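Home Our Story Classes Visit Contact

About Talavera

Hi, I'm Rowena Dela Peña, and I run Talavera, a small language school above a bakery (yes, the whole stairwell smells like rolls by 7 a.m., and yes, people come early because of it). We teach Spanish, French, Thai and Tagalog to grown-ups who mostly swore they were bad at languages in high school.

I started with 2 students and a borrowed whiteboard in my sister's dining room. One wanted to talk to her mother-in-law, the other wanted to order lunch on vacation without pointing. Both of them stuck with it for years, and one still drops in on Spanish night to correct my spelling!
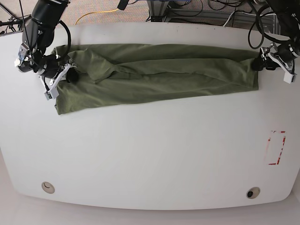

Page 2

When the dining room got too crowded we moved to Prikero Street, and this spring we have 125 people signed up across all levels. Classes stay small. You'll talk in the first five minutes, badly, and so will everyone else. We do use a textbook, but I'd much sooner have you argue over a recipe or explain your laundry day in French than fill in blanks about a train station.

We also keep a lending shelf of 1,878 books, comics and old magazines. Take what you like and bring it back whenever (the Thai cookbooks have a waiting list, so please be quick with those).

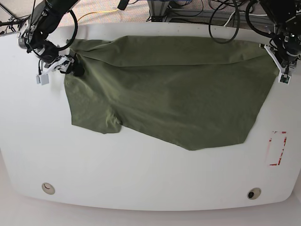 Who teaches here

Annick Perrin has our French groups, from total beginners up to the Laltinel evening, her conversation club, where they read one short story and then talk about everything except the story. Samran Wannasri teaches Thai and is very patient about tones. Efren Padilla and I share the Tagalog classes, and I do most of the Spanish. Mylene Policarpio answers the phone, sorts out schedules and knows which level you should be in before you've finished your sentence.

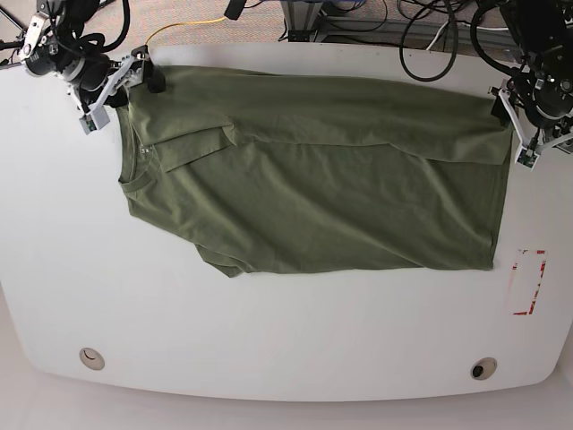 Olive-green T-shirt on a white table.

If you'd like to try us out, your first class is free. Just come up the stairs, or send Mylene a note with the language you're after and the evenings you have open. New beginner groups start in May, and you can join the conversation clubs any time. Bring a notebook, and maybe some change for the bakery.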